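Bemton Tidy Cell - bin-clearing arm package
Item 710 | Arms and Workcells | Lead time: 12 weeks

The Bemton package pairs a customer-supplied arm with a two-finger gripper and Bemton's picking software. The brochure says it "clears mixed clutter from any bin, at home or at work." We sell it, and we'd still ask you to read the notes below before ordering.
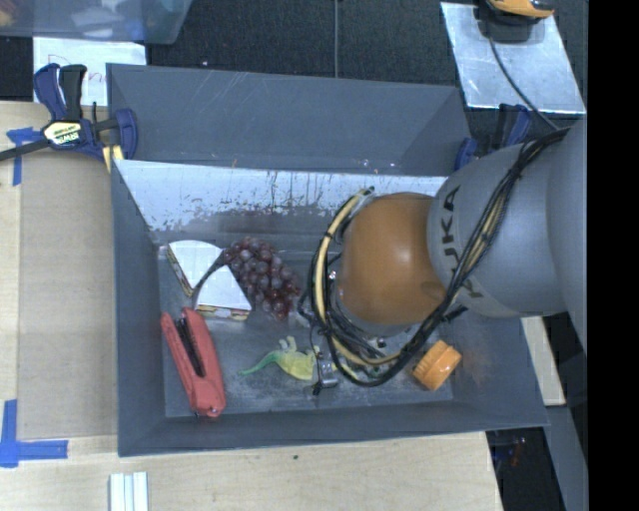

Oltisari Đoàn
Product reviewer, Piltov Equipment

A stapler, a bunch of grapes, two sandwich halves, a toy dinosaur and an orange cap: a child could sort that lot while talking about something else. For an arm, each item is a separate problem. The dinosaur is on its side with its legs sticking out. Grapes bruise. I would not promise anyone lunch in one piece.

Then there's the setup. KUKA arms are serious machines, and anything this size wants a solid table, clamped bins and cables kept clear of the work. Few kitchens have the room.

What we'll stand behind: repeat picking of firm, dry parts from a fixed bin. What we won't: food, soft goods, or "household use" of any kind - whatever the brochure says.

Included: gripper, mounting plate, software license (2 seats)
Not included: arm, bins, table, clamps
Setup visit: $700
Returns: unopened software only

Bring your own parts to a demo before you buy. Page updated Monday, June 29, 2020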